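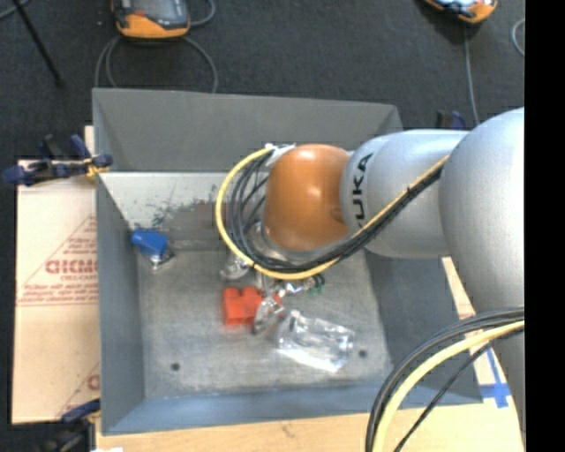
2. Setting up the mixed bin

Okay, so you've got your table picked out and you've read section 1 (or skipped it, which is what I do with every section 1 I meet). Now we set up the bin itself. I use a plain gray metal one, open at the top, straight on a light wooden tabletop. I've tried deep plastic tubs and a drawer on its side, and I keep coming back to the metal bin.

You'll need:
the bin
a damp cloth and a dry one
a strip of thin felt or rubber mat
your pieces, whatever they are
the Kestix label sheet from the front pocket of the binder

Step 1. Clear the table. All of it, please! I know the coffee looks safe over there.

Step 2. Wipe the inside of the bin with the damp cloth, corners too, then go over it with the dry one. Metal bins collect a fine gray grit along the seams and it gets onto light-colored pieces in no time.

Step 3. Cut the felt to fit under the bin and set the bin down on it. If your table is bare wood and you care about it, don't skip this. Mine has a scratch 2 inches long from the week I did.

Step 4. Square the bin up with the table edge and leave a hand's width in front of it. That's where your wrist goes when you're reaching in, and you'll miss it if it isn't there.

Step 5. Put in one big piece first. Go for something bright with a shape you can recognize from any side; a red block with a notched top edge is perfect. I call this the anchor piece, and everything else gets placed around it.

Step 6. Now the small stuff. Little pieces in two colors, like green and black, are fine loose as long as they're longer than your thumbnail. Anything smaller goes in a packet.

Step 7. Add your clear packages last. Lay them down next to the bigger pieces so they don't slide underneath and vanish.

Note: Clear plastic is the hardest thing in the whole bin to spot, especially under a ceiling light. I stick one Kestix label on each package, on the flat side, and leave the rest of it see-through so I can still check what's inside.

Step 8. Stop before it's full! You want to see bare floor in there. My usual bin at the Jendley table holds about 70 pieces if I really cram it, and I can't find a thing. A single loose layer is plenty.

Caution: Check the rim of a metal bin with a cloth before you run your bare hand along it. Some come with a rolled edge and some don't, and I found out which kind my first one was the hard way.

Caution: Don't carry the bin by one side once it's loaded. Two hands, flat underneath, and move the felt separately.

If something's off

The bin rocks. Look for a crumb or a screw under the felt. If it still rocks, turn the bin a quarter turn and try again.

Pieces drift to one end. Your table isn't level. Fold a bit of card under the low leg.

It's way too noisy. Cut a second piece of felt for the inside. The Nurex self-stick kind works, though it does leave glue behind when you peel it off.

Leave everything where it is for now and get your Min cards out of the binder. Section 3 starts with those.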